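Shared workcell rules — cables, resets, and who gets to say "good enough"
Board: Small Lab Robotics > Practice and Safety

koivisto_bench
Original poster

Hello everyone, and thank you in advance for reading, this got longer than I meant it to. We're a small group working on cloth handling with one arm, and until this fall the "rules" for the cell were whatever the person before you told you while putting on their coat. In November we finally sat down and wrote two pages. I'd love to have people pick at them before we print them and hang them by the door.

The short version goes like this:

Walk the floor before power on. Any cable inside the arm's reach gets moved or fixed down.
One person runs, one person watches, and the watcher has the stop in hand (in hand, please, and not on the desk next to the coffee).
Reset the cloth the same way every time, from the written reset sheet.
Speed stays at 30 percent until the program has finished 6 clean runs in a row.
Write down every stop, even the silly ones.

I feel pretty good about most of that. The one we argue over is the cable rule, and the reset sheet is a close second.

murker_tom

Nice list, and good on you for writing it down at all! I've been in places with ten times the budget and nothing on the wall but a calendar.

My gripe is with the speed rule. Six clean runs of what? If the program changes by one waypoint, do you start over? We had the same rule and what happened was that people quit making small fixes, and that's a bad trade. We ended up saying that the count restarts when the path changes, and that a changed delay or a changed label doesn't touch it. It took a few rounds of grumbling to agree on what "path" means, so save yourselves the trouble and write that part out too.

Also, 30 percent of what? Put a real speed in there. Percent means something different on every arm, and the day you swap arms your sheet is wrong and still looks right.

koivisto_bench

Oh, that's a good catch on the percent, I'm a little embarrassed. I'll measure it and put the number in.

On the restart question, we've been saying any change restarts the count, and I do see people sitting on their small fixes until the end of the day. Let me bring your version to the others.

signe_b

Hi all, Signe Blöndal here, I look after the cells at Clundby and I've been the cable nag for longer than I'd like to admit. I'm going to disagree with the first rule as written, in a friendly way I hope.

"Any cable inside the arm's reach gets moved or fixed down" sounds right, and everybody will nod, and then they'll tape things to the floor for a week and stop. On a mat job the reach covers nearly the whole floor around the mat. You can't clear it all. What worked for us was splitting it into two zones: a hard zone, which is the mat plus 40 cm on every side, where no loose cable is allowed ever, and a soft zone out to full reach, where cable may lie on the floor but flat, with no loops standing up and no connector where somebody could step on it. It's less strict on paper and people keep to it. 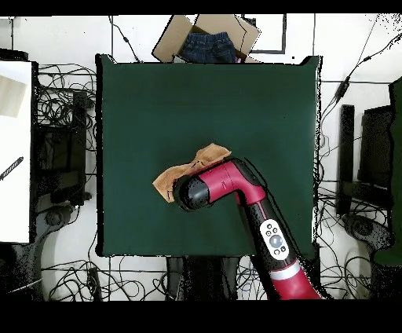 How wide should the clear strip around a work mat be?
Take the farthest the cloth hangs past the gripper when the arm swings out, and add a hand's width; for shirt-sized pieces we landed on 40 cm, and for bath towels we go wider.

I'd put that line right on the sheet, question and all. New people ask it every time and it saves the watcher from making up an answer on the spot.

The other thing I'd add is about pressing down. If the wrist or tool is going to push on cloth against the mat, the watcher should know the force limit for that program before it starts. We write it at the top of the run page. A fold that bunches up under the tool changes the height it meets the mat at, and the arm doesn't care how you feel about it.

tinar_hobby

Not a lab person, just a garage person, so forgive me if this is a dumb thing to raise. Two people for every run? I get it for something big, but these smaller arms have contact stop and move pretty gently. If I had to have a second person there I would never run anything at all — my wife is patient but not that patient.

murker_tom

Not dumb at all. I'd go along with one person for known programs at the slow speed, gate closed, stop in hand. Two people for anything new. I think a blanket two-person rule gets ignored after 9 at night, and then you've taught everyone that the sheet is a suggestion.

signe_b

I hear you, Tom, and I still won't sign that one. Contact stop is a good thing to have and I'd never plan around it. Known programs meet unknown cloth all the time. A sleeve gets caught somewhere it never got caught before and the lone runner reaches in to free it, and I've watched very careful people do exactly that. If you do allow single running, then at least write "stop the arm before your hand crosses the mat edge" in the biggest letters that fit.

For the garage I'd say the same rule, big letters, and a phone within reach.

tinar_hobby

Big letters I can do. Thank you both.

koivisto_bench

This is so helpful, you all are lovely. Changes so far: two zones in place of the one cable rule, speed as a real number, count restarts on path changes, force limit at the top of the run page, and the mat edge line in giant type.

We haven't settled single running and I suspect we'll keep two people through the winter and look at it again. And nobody has touched the reset sheet yet! Ours says to drop the cloth from about shoulder height over the middle of the mat, and half of us think that's too random and want it laid out by hand to a drawn outline. What do the rest of you do?

murker_tom

Drop it. If you lay it out by hand you're testing how neat your people are. But write down which cloth it was.

signe_b

Laid out for checking a change, dropped for everything else. We keep 2 sheets, different colored paper.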